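Keeping the Gear Cell Honest

Valdis Zariņš starts his Monday by ironing a tablecloth, or at least by thinking about it. "I own an iron," he says. "I have never brought it in. You can write that down."

The cloth covers the table in the Zorna cell at Ziltham, where two black arms put small gears onto a metal plate with pegs. Zariņš has looked after the cell for 4 years. Before that he repaired dishwashers, which he describes as the same job with more water.

His first round has little to do with the arms themselves. He wipes the plate, runs a fingernail over the pegs and puts the gears through a gauge that lives in a Baumgartner mint tin. "A burr you can't see will stop a gear dead. Then I get a message saying the robot has a problem. The robot is fine. The robot is pushing exactly where we told it to push."

Cables come next. He follows each one by hand from the base to the wrist, with the power off, feeling for stiff spots. He learned this in February, when a cable failed inside its sleeve and the cell stopped 54 times in a single shift. Brigitta Lanz, who was running it, wrote down every stop. "She gave me the list in a folder," he says. "With a tab."

And the printed parts? He sighs. The bright green gripper bracket is on its third version. The first cracked at the screw hole, the second held up beautifully and was a hair too long, and nobody has complained about the third – "to my face."

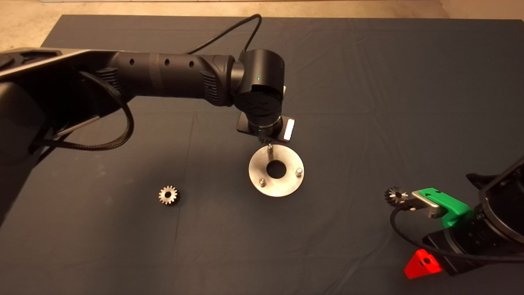

Alignment takes up the rest of the morning. Zariņš brings the tip down over a peg at the slowest speed the software allows, stops short and crouches until his eye is level with the table. Then he does it again from the other side. Ertuğrul Çınar, who wrote the calibration routine, has told him the crouching is unnecessary. "He's right. The numbers are very good. I crouch anyway, and twice I've found a loose flange screw."

After that come 100 trial insertions. He stays for all of them, with coffee, and will not be drawn on what a good score is. A bad one he can recognize by sound: a small dry click, followed by Lanz opening her folder.

I ask what he would change if he had the money. Better lighting, he says, and a stool. He put in for the stool on form 317 and got back a question about what the stool would be used for.

"I wrote 'sitting,'" says Zariņš. "They're looking into it."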